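Pattern Repeats: Notes for Week 4
Surface Design for Interiors
Tutor: Ratree Wattanapong

Last week we looked at colour and how two or three inks can do the work of ten. This week is the bit I look forward to all year, the repeat! Once you start seeing repeats you will see them on buses, in waiting rooms, on the inside of envelopes, and your friends will get very tired of you.

What a repeat is

A repeat is the smallest piece of a pattern that you can copy over and over to fill a surface. It has a height and a width. On a printed wallpaper the width usually fits into the width of the roll a whole number of times, so the join between two strips falls where the designer wanted it. The height is up to you, within what the printing roller or screen allows.

The three you need to know

Straight repeat (also called a block repeat). The tile sits directly beside its neighbour, level all the way across. It is easy to hang and easy to draw, but the eye picks up rows very quickly. Lovely for checks and small spots.

Half-drop. Each column slides down by half the height of the tile. Leafy and floral designs love this one, as the big shapes end up on a slant and the rows melt away.

Brick. The same idea turned on its side, with each row shifted along by half a width. Good for motifs that are wider than they are tall.

Trailing stems and large leaves

Please spend time on this part, it comes up in your project. A trailing design has to do two jobs at once. The stem carries you from one tile to the next, and the leaves fill the gaps it leaves behind. If the stem runs dead upright you get stripes. If it curves, and crosses the edge of the tile at a different point from where you'd expect, the whole wall starts to move.

Large leaves are brave. They look wonderful from across a room, and they show up every mistake in the spacing. Small extras such as berries, buds or tendrils are your best friends here, tucked into the awkward corners. Keep the palette narrow too. Browns and greys on a cream ground will let you go much bigger with the drawing than reds and greens would.

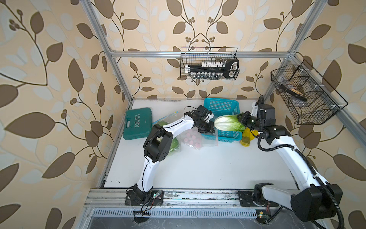

Testing your repeat

Draw your motif in the middle of a sheet of paper, keeping well away from the edges. Cut the sheet in half down its height, swap the two halves over and tape them at the back. Now cut across the width, swap and tape again. Your blank areas are now in the middle, so fill them in. Photocopy the result, lay out at least four copies and stand on a chair.

Squint! You are looking for holes, dark clumps and accidental lines. Hoi-yan Wu's Nuttall sheets from last year are in the plan chest, second drawer, and they show a clump being fixed over 2 drafts. The first draft has a knot of leaves that you can spot from the doorway.

A quick sum

If your repeat is 74 cm high and the wall is taller than that, you need whole repeats for every strip, so round up before you cut. A big repeat wastes more paper. Clients do ask!

For Wednesday

Bring one trailing design, any size, in no more than three colours, with your taped sheet and your photocopies. Scissors and masking tape are in the studio but the good scissors go quickly. Read the Belik handout on stem joins, pages 2 to 5.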